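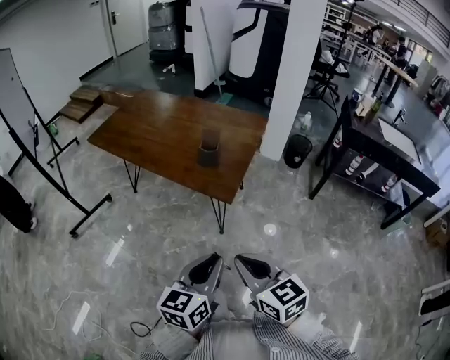
Drevirton maintenance desk, Monday. This thread sets out how the paired hand-held grippers at our Brandstead site are looked after between sessions. Staff at other sites are asked to follow the same order of work.

1/ Each gripper carries a white marker block at the wrist end. The black square patterns on its faces are what the tracking software reads. Wipe every face with a dry, lint-free cloth. Solvent lifts the print and is not permitted.

2/ Check that each block is seated firmly. A block that shifts under light thumb pressure is to be removed, refitted and recorded. Do not add tape to any patterned face.

3/ Bring the two tips toward each other, leaving a small gap, and hold for a slow count of five. Both grippers must stay tracked throughout. If one drops out, repeat the check before changing any setting.

4/ Cables should leave the wrist in a loose loop. Tight bends at the connector accounted for most of the faults we logged in August.

5/ Finger pads are replaced at 200 hours of use. The left unit of pair 2 stands at 124 hours. The right unit was fitted with new pads last week.

6/ The Zunside calibration routine is run after any block or pad change. Pair 2 has now completed 1,928 open-and-close cycles since its last full calibration, with no drift recorded.

7/ Spare blocks are held by the Đỗ workshop. Requests received before 3 p.m. are filled the same day. Please quote the pair number and state left or right.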